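Peanut brittle keeps coming out sticky, what am I doing wrong

Home Candy Makers Board > Sugar Work > Brittles, Toffees and Hard Candy

marbleslab_mo
Posts: 26

Okay so I've made peanut brittle three times this month and every single batch has been tacky by the next morning. First day it's fine. Snaps, looks pretty, everybody eats it and says nice things. Then I open the tin at breakfast and it's one big lump that pulls at your teeth.

I'm using my aunt's recipe, which is two cups sugar, one cup light corn syrup, half a cup of water, a pound of raw peanuts, butter, baking soda, vanilla, salt. Her card says "cook till it looks right" which, thanks, Auntie. I've been going to 290 on a Pivix clip thermometer and pulling it off right there.

Is it the corn syrup? Should I cut it back? I want to take a couple of tins to a thing in February and I can't hand people a brick.

Gyamfi_Sweets
Posts: 1029

290 is your problem. You want 300, and I mean a true 300 on a thermometer you've checked in boiling water that same day. I go to 302 in winter and 304 if it's muggy out. Anything under hard crack has too much water left in it and it'll go soft on you overnight.

Leave the corn syrup alone. It's what keeps the sugar from going grainy.

marbleslab_mo

I have never once checked it in boiling water. Going to go do that right now.

marbleslab_mo

Well. It read 221 in a hard rolling boil and I'm practically at sea level. So it's running 9 degrees high and I've been stopping at 281?? No wonder!

Gyamfi_Sweets

There you go. 281 is taffy that got ideas.

tinlid_patty
Posts: 412

I'm going to disagree a little bit, sorry Gyamfi. Temperature matters, sure, but I've made brittle at a true 295 for years and it stays crisp for weeks. What wrecks mine every time is letting it sit out. Sugar pulls water right out of the air, and if you leave a sheet of brittle on the counter all evening while you watch TV it's going to get tacky no matter what you cooked it to. Mo, how long is yours out before it goes in the tin?

marbleslab_mo

Um. All evening, while I watch TV.

tinlid_patty

Ha! Break it up the minute it's cool enough to handle and get a lid on it. Wax paper between layers. My kitchen is next to the laundry and when the dryer's going I can feel the damp in there, so I don't even start a batch on laundry day anymore.

Gyamfi_Sweets

I don't think we disagree that much Patty. But 295 leaves you no room for error on a cheap thermometer and hers is a cheap thermometer. If somebody asks me for a number, I'm giving them 300.

tinlid_patty

And if somebody takes it to 304 with raw peanuts in the pot they're going to have burned peanuts. I've tasted those. You can't fix it with salt.

Theophilus Nyarko
Posts: 88

Butting in with the peanut question, because that part got skipped over. When do you add them? My mother put raw peanuts in at 240 so they roast in the syrup on the way up, and that's what I do. If you throw them in cold at the end they knock the temperature way down and you get a layer of chewy stuff hugging every nut. I use the small red-skinned ones and I leave the skins on. My kids complain and then they eat all of it.

Also stir the whole time once the nuts are in. Slow, all the way down to the corners of the pot.

marbleslab_mo

Mine go in at the end. The card doesn't say when! It just says "nuts."

Theophilus Nyarko

Try 240, corrected for your thermometer, and tell us what happens. If you only have roasted peanuts then yes, late, but warm them in a low oven first.

marbleslab_mo

Okay, giving it a go this afternoon. I did laundry first thing and it's all done and the dryer's off, Patty, don't yell at me. Will report back.

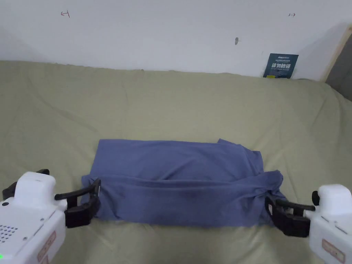 blue-gray shirt, likely a tee

tinlid_patty

I wasn't going to yell. I was going to think about it quietly.

Abdul-Rahman Wumbei
Posts: 153

While she's cooking, can I ask about the baking soda? Every recipe I see has a different amount. I've seen half a teaspoon and I've seen a tablespoon for the same two cups of sugar. I tried the tablespoon one and it foamed up beautifully and tasted like a penny.

Gyamfi_Sweets

One and a half teaspoons for two cups of sugar. Sift it. If there's a lump in there, somebody is going to bite it, and it'll be your mother-in-law.

Theophilus Nyarko

I use one teaspoon. I like mine glassier though, more like what the street sellers made when I was small, where you can see through it between the nuts. If you want the airy, honeycomb kind of bite then go up to what Gyamfi said.

Abdul-Rahman Wumbei

That's helpful, thank you both. I think I like it airy. Does it matter if I stir a lot after the soda goes in?

Gyamfi_Sweets

Yes! Get it mixed and then stop. You have maybe a few seconds where it's puffed up and lovely, and if you keep beating it you knock the bubbles out. Pour it and leave it be. Let it spread on its own, tilt the pan if you need to.

crackedpepperjo
Posts: 67

No no no, you have to stretch it. Butter your hands (or wear gloves, it's HOT), wait until the edges just start to set, lift it and pull it out thin from the sides. That's the whole difference between brittle you want to eat and brittle that cuts the roof of your mouth open. I put half a teaspoon of cayenne and a good grind of black pepper in mine with the soda and people fight over it.

Gyamfi_Sweets

Stretching squashes the bubbles you just made.

crackedpepperjo

It does not squash them, it makes them long. Mine looks like silk on the broken side. I've been pulling brittle for longer than this board's been here and I'll keep pulling it.

tinlid_patty

I'm with Jo on this one. Thin is better.

Gyamfi_Sweets

Fine, I'm outvoted. I'll be over here with my thick brittle and all my own teeth.

marbleslab_mo

REPORT. Okay. Peanuts went in at 240 (249 on mine, I wrote the real numbers on a piece of tape and stuck it on the cabinet). Stirred the whole way, my arm is dead. The nuts started popping a little at 285 or so, which scared me, is that normal? Took it to a true 300, killed the heat, butter and vanilla and salt, then the soda, sifted. It puffed up like crazy. Poured it on a buttered sheet pan and pulled one half and left the other half alone so you can all stop arguing.

It went a much deeper color than I've ever had. Like the outside of a good pancake. I thought I'd burned it, but it tastes toasty, not bitter at all. It's in the tin already with wax paper, lid on.

Theophilus Nyarko

The popping is normal, that's the moisture leaving the nuts. And that color is what you want. I bet the old batches were pale yellow?

marbleslab_mo

Pale yellow, yep, like a legal pad.

crackedpepperjo

And?? Which half was better?

marbleslab_mo

I like the pulled half for eating. My husband likes the thick half, he says it feels like he's getting more. So nobody wins, sorry.

Abdul-Rahman Wumbei

What tin are you using? I've been keeping mine in zip bags and they go soft on me by the third day.

marbleslab_mo

Old Sedell cookie tin, the square kind with the tight lid. I ran a strip of tape around it too.

tinlid_patty

Bags let the air in more than you'd think, Abdul-Rahman. A glass jar with a rubber ring works if you don't have tins. And don't put it in the fridge! I know somebody's going to say fridge.

pundari_kitchen
Posts: 10

I keep mine in the freezer and it's great.

tinlid_patty

Freezer is a different story if it's sealed up tight. It's when you take it out and open it cold that it gets wet all over. You have to let the whole thing come up to room temperature with the lid still on.

pundari_kitchen

Oh, I just eat it frozen out of the bag, so it's never come up.

marbleslab_mo

Morning update, 7:15, coffee in hand. Opened the tin and it RATTLED. Pieces are all separate, snaps clean, doesn't stick to my teeth at all. Thick half and thin half both. I'm so happy I could cry a little.

Patty, I left one piece out on a saucer overnight as a test and you were right too, that one's sticky on top. The inside still had a crunch, but the top was tacky enough that the saucer came up with it.

Gyamfi_Sweets

Good work. Now buy a better thermometer.

marbleslab_mo

The tape on the cabinet is free.

Gyamfi_Sweets

The tape works until it drifts again. Test it every time, at least.

crackedpepperjo

Next batch put the cayenne in. Start with a quarter teaspoon if you're nervous.

marbleslab_mo

I'm a little nervous. Does it go in with the soda or with the butter?

crackedpepperjo

With the soda, sifted together so you don't get a hot spot. And turn the fan on and don't lean over the pot when it hits, it gets you right in the throat.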